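Workshop Talk > Frames and Fixtures > Corner brackets on slotted rail

hidayah_s
I'm putting together a long shelf frame for the sewing room from black aluminum extrusion, and I've gone back and forth all week on the brackets. My brother-in-law swears by the Felwood ones, I had a bag of 50 from Lubis in the drawer already, and of course now I'm wondering if one screw per bracket is enough until I square everything up. I clear the bench before every session and I still find bits of fluff and thread all over it.
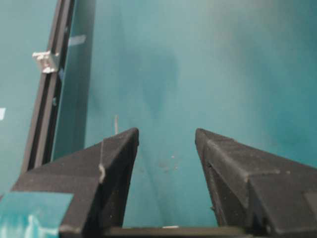 Anyway, the shelf will hold fabric, maybe 100 pounds when it's full, and I'd love to hear how the rest of you go about it!

pomen_fan
Both screws, every time, before you even think about loading it. One screw lets the bracket swivel and you'll be chasing square all afternoon.

Ilham Lumenta
I'd disagree a little, friend — I leave one in everywhere while I'm fitting, then go around again with the square and do the rest. Much kinder when you change your mind, and I always do. Which way up are yours going?

hidayah_s
Screw end down, like so:
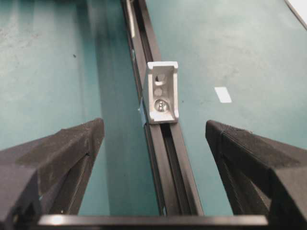
White bracket on the black rail, hex socket screw at the lower end, light blue tape beside it.

pomen_fan
Fine for fitting. I still wouldn't put fabric on it.

Ilham Lumenta
Nor would I, we agree on that much! Go get the second screws, Hidayah, and tell us how the shelf comes out.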